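The headphones had belonged to Irena Głowacki's brother, and before that to a radio station in a town neither of them had ever visited, and by the time they came to Irena they had been mended so often that she sometimes wondered which parts of them had ever heard a broadcast. She kept them on a nail by the kitchen window. Anybody who came to see her at 108 Wysocka Street was likely, sooner or later, to be made to sit down and put them on.

"Just the one song," she would say, already plugging them in. "You can have your coffee after."

Cremilda Prado from upstairs had been made to sit down more often than most people. She was a patient woman, and she liked the coffee, and if she was truthful she had come to like the song as well - a slow waltz with an accordion in it and a singer who seemed to have a cold. Cremilda didn't understand a word of the singing. She would close her eyes and think about her mother's yard, and the chickens, and the blue bucket that always hung crooked over the well, and when she opened them again there would be a plate of something in front of her.

So it was Cremilda who was sitting there in July, with the window open and the buses going by, when the left side went quiet.

She didn't say so right away. She tilted her head. She pressed the cup a little closer to her ear, thinking it might be her, because she had reached an age where it was often her. The accordion was all on the right now, as if the player had gotten up in the middle of the waltz and moved to the other end of the room.

"What is it?" said Irena.

"Nothing. It's lovely."

"You're making a face."

"Well," said Cremilda, and took them off, and handed them across the table the way you would hand back somebody's baby.

Irena listened for a long time. She wiggled the plug, and then she wiggled the wire, and then she sat with her hands in her lap and looked at the nail by the window. She was not a person who cried over things. She got up and cut the poppy seed cake, and cut it badly, in big lopsided pieces, and they ate it without saying very much.

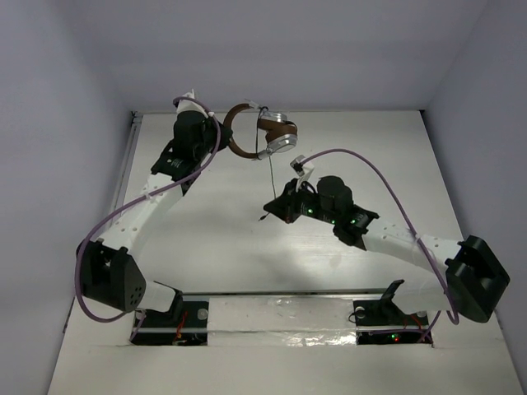
## The shop on the corner

Leszek Kaczmarczyk had sold and mended radios for most of his life, and when people stopped buying radios he went on mending them, along with toasters and lamps and, once, a carousel horse. His shop smelled of warm dust and peppermint. He took the headphones out of Irena's shopping bag and turned them over under the lamp, and he said "hm," and after a while he said it again.

"Don't tell me what it costs," said Irena. "Tell me whether you can do it."

"I haven't opened them yet."

"I'm only saying."

Cremilda had come along to carry the umbrella, although there was no rain anywhere in the sky. She found a stool between two floor lamps and settled herself on it, and she watched Leszek ease the left cup open with a thumbnail and a flat little screwdriver. He worked so slowly that she began to feel sleepy. There were layers in there, it seemed, like the layers in an old wall. He lifted out a scrap of felt, and a folded bit of newspaper, and then he stopped and bent closer.

"Who did this solder?"

"My brother," said Irena. "Why? Is it bad?"

"It's terrible," said Leszek, with real warmth. "It looks like a raisin. How long did it hold?"

Irena had to think. She counted backward on her fingers, past the flood in the cellar and past the wedding, and gave up somewhere around her old job at the bakery.

"A long time," she said.

Leszek nodded. He set the iron to heat and offered the peppermints around, and Irena took 3 and put two in her purse. Then she pulled a chair up to the bench, much closer than he would have liked, and began telling him about the waltz - where the accordion came in, and how the singer had to stop for a breath in the wrong place, and how her brother used to stop for a breath there too, even when he was only humming over the dishes.

"You could leave a bit of his in," she said, when the iron was hot. "If there's room."

He looked at the raisin for a moment. Then he moved the lamp over and started on the wire just beside it.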